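Brendton Print Center Opens Residency to Relief and Intaglio Printmakers

Jun 15, 2025

The Brendton Print Center has opened applications for its next residency program, which will run from January at the center's workshops on the lower floor of the Jikunier building. Five places are available, two of them reserved for artists who have come to printmaking from another line of work. 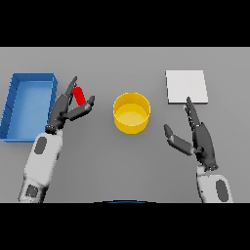
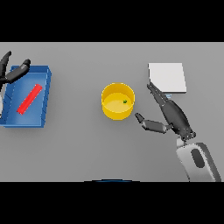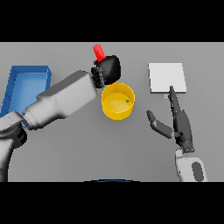

A reader's comment received after the first notice went out asked whether the reserved places would be open to former teachers who have kept up a studio practice in their spare time, and whether an artist without a degree in the subject could apply. The center has confirmed that both may do so. Applicants are asked to show a body of finished prints, and no academic record is required.

The residency lasts seven weeks. Each artist will have a bench, storage for paper and blocks, and shared use of the etching room. The Ivanov press, a large hand-turned etching press that was out of service through most of the last program, has been fitted with new felts and a repaired bed and will be available again. It takes plates larger than either of the center's smaller presses can manage, and residents who plan to use it should say so in their applications so that time can be set aside.

Relief work will be based in the front studio. Residents may cut in wood or linoleum and print by hand or on the proofing press. Screen printing is not part of this program, and the center does not expect to offer it until the ventilation in the rear studio has been replaced. Lithography will be possible only for artists who have had earlier training and can work without daily instruction.

Support for the program comes from the Trilarholm Fund, which has renewed its grant on the same terms as before. The grant covers studio fees, basic inks and the use of all shared equipment. Residents will need to provide their own paper — the center keeps a small stock that can be bought at cost — and are responsible for travel and lodging. A list of local rooms for rent will be sent to those who are offered a place.

At the end of the residency, each artist is expected to leave one impression from a finished edition with the center's print collection. The artist keeps the remainder of the edition, the plates or blocks, and all rights in the image. The collection is stored in drawers off the reading room and may be viewed by appointment. It holds about 100 prints at present, most of them etchings and wood engravings made in the building, and a selection will hang in the entrance hall while the residency is under way.

A closing exhibition will be held in the upper gallery. Work shown there may be offered for sale, and the center will not take a commission on residents' prints. Framing is the responsibility of the artist, although unframed sheets may also be shown in the flat cases along the north wall. Each resident will be asked to give one informal talk or demonstration to the public during the exhibition, on a subject agreed in advance with the studio staff.

Applications should include a short statement of the work proposed, images of recent prints with their dimensions and methods, and the name of one person who can speak to the applicant's experience in a shared workshop. Artists who applied to the last program without success are welcome to apply again and may send the same images, but should write a new statement. Joint applications from two artists working on a single project will be considered and, if accepted, will count as one place.

Forms may be collected from the front desk or requested by mail. Completed applications will be read by the studio staff together with an outside printmaker, and all applicants will be told of the decision in writing. The center regrets that it cannot return printed samples unless a stamped envelope of suitable size is enclosed.

The workshops will remain open to regular members throughout the residency. Evening hours in the etching room will be shorter than usual, and a revised schedule will be posted by the studio door before the program begins.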